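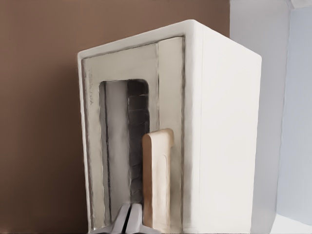

The Mostora cell rendered in Cimolero, with the gripper fingers closed part way near the oven handle.

Mostora (simulated cell)

Mostora is a simulated robot cell kept up at Hnatiuk, where I've been its main minder since it had a single appliance in it and no proper name. It consists of one arm (a Pavuler, modelled with a two-finger gripper), a small oven with a side-opening door, a stretch of worktop and a couple of walls, and the whole lot runs inside the Cimolero simulator. The arm's job is to pull the oven door open and, on some settings, shut it again. I'm writing this entry for the shared wiki mostly from memory and from the change log, so if you were there and remember it differently, do edit it!

Background

The cell began as a copy of a drawer-opening one. Oona Kettunen took the drawers out in November, dropped an oven in their place and left the controller as it was, which meant that for the first while the arm pulled the door straight towards itself as though it were a drawer. You can imagine how that went. The door swings on a hinge down its left side, so the handle has to travel along an arc, and the wrist has to turn with it or the fingers get dragged sideways off the grip.

Oona's fix was to store the hinge line with the oven model and let the controller work out the arc from that. It's still done that way. If you swap in a different oven, the hinge line is the first thing to check, and I'd look at it before touching anything on the arm.

The oven model

The oven is a plain white box with softened edges, a window in the door and an upright handle low on the right. The handle is textured like pale wood and has a shallow groove down its face. People ask me about the groove a lot. It's only there in the visual mesh; the collision shape underneath is a smooth rounded bar, and the fingers never feel the difference. I did once try giving the collision shape a groove as well (it seemed like such a nice idea at the time) and spent an entire afternoon watching one fingertip catch in it and shudder.

The visual mesh and the collision mesh are separate files and they drift apart if you let them. Whenever somebody tidies up the look of the door, please load both and switch the collision overlay on. A handle that sits a finger's width out from where it's drawn will pass every automatic check we have and then fail every single grasp.

The smudgy grey shading round the door is part of the texture, baked in when the model was made. I've had two separate reports of it as a lighting fault. It isn't one, so leave the lamps alone. The lettering down the left of the door is soft in the texture file too and no render setting will sharpen it.

Setting up

Starting the cell from nothing takes me a quarter of an hour if I don't get distracted. Load the room first, then the worktop, then the oven, and the arm last of all. The order matters more than it should: the oven takes its height from the worktop when it loads, and if the worktop isn't there yet the oven settles on the floor and stays there.

Next comes the arm's home position. Mostora uses its own, a bit lower than the Pavuler default, with the fingers pointing at the door and partly closed. The default home has them wide open, and on the way in they clip the door panel on either side of the handle. Part closed, they have room to get near, and the controller opens them at the last moment. I know it looks odd. It works better than anything else we've tried.

After that, set the door. I keep the hinge friction at 20 and the damping at 10 (both in Cimolero's own units, which don't match anything you'd find in a catalogue). With less damping than that, the door flies open when the latch lets go and bounces off its stop. With a lot more, the arm leans on it and the grip slips upwards along the bar. The latch itself is a spring that holds the door for the first bit of travel, and it has an on/off switch in the settings file that's surprisingly easy to leave off.

Then I run 30 trial openings with the random placement turned down to nothing. If they don't all look the same, something is loose in the setup and there's no point going on to the proper runs until it's found.

Looking after it

A simulated cell doesn't wear out, obviously, and that had me fooled for a good while. It does go stale. Cimolero gets updated and the contact solver changes a little; or the Pavuler model gets new finger pads; or somebody moves the camera to get a nicer view and forgets to put it back. Every one of those has stopped the door opening at some point.

My routine after any update is pretty dull. I open the door by hand with the mouse and let go halfway, and it should stay put. I close the gripper on the handle and wiggle the wrist a little. I look along the joint between the worktop and the underside of the oven with the overlay on, where you sometimes get a thin overlap that makes the oven tremble. Then I run the trial openings again and compare the joint plots with the saved ones, laying one on top of the other on the screen.

Camera positions are stored with the cell. The wrist view is the touchy one, and if the pictures coming out of it show less handle than the saved ones, reload the mount before you start blaming the arm.

Known faults

Run 491 is the one everybody brings up. The arm took hold of the handle, the door opened, and then the oven itself slid gently along the worktop and over the end of it, still held by the door. The cause was a missing fixed joint between oven and worktop, lost when the two files were merged. The joint is back, and there's now a line in the start-up script that refuses to run without it. The recording is in the old runs folder and I still watch it now and again.

Finger sink is the other regular. One fingertip passes slightly into the handle at the moment of closing, and the solver shoves it back out rather hard. Lowering the closing speed cures it nearly every time. Oona prefers to shorten the time step, and hers is probably the more correct answer, though it makes a long batch crawl. We've agreed to differ and both settings are kept, hers under "slow" and mine under "daily".

Closing the door from wide open still isn't reliable. The arm runs short of reach at the far end of the swing, and it really wants the base moved back a little. That would mean redoing the home position and all the saved plots, so the closing task starts from a half-open door for now.

See also

Cimolero contact settings
Drawer cell (retired)
Pavuler finger pads, old and new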